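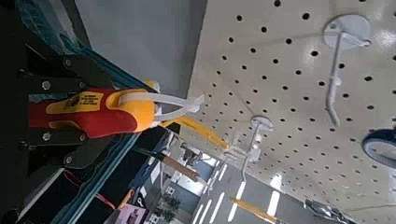
Tool room helper wanted at Koval, 18 hours a week, to start as soon as we find the right person

Koval is a shared workshop on the ground floor of the old Zolen building, and we are looking for someone friendly and orderly to look after our tools. We have 268 members at the moment, all of them with a birdhouse or a wobbly chair or a leaky something on the go, and we love them dearly, but they do not always put things back where they found them!

You would be in charge of the pegboards first of all. Every hand tool we lend out hangs on one, each on its own hook, and the idea is that a member can walk up, see the screwdriver or the pliers straight away and get on with the job. Hooks get moved, new tools come in, and somebody has to find a spot for them that makes sense (the painting things and the garden things have been sharing a board since July, and we would be glad of your opinion on that).

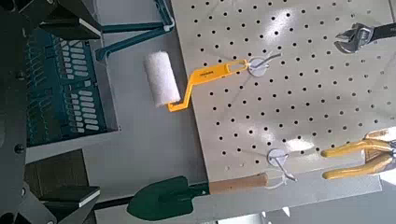 Besides the hanging and rehanging, you would wipe tools down, oil what needs oiling, write up loans in the Plurkeck book at the front desk, and set aside anything broken for the repair shelf. On busy afternoons you will also be asked where the sandpaper is, many times, and we hope you will answer nicely every time.

You don't need a trade background. If you know an adjustable wrench from a pair of pliers and enjoy a tidy wall, we can teach you the rest over your first 5 shifts, which are paid like any other. You should be able to stand for a few hours and reach a hook above your head, though there is a good step stool.

Shifts are afternoons and early evenings, and we shut at 7. Coffee is free, and members bring in more cake than is good for us.

To apply, drop a short letter in the Koval mailbox or leave it at the counter of the Seltent hardware store next door. Tell us a bit about yourself and about a tool you like using.

Posted 2021-01-08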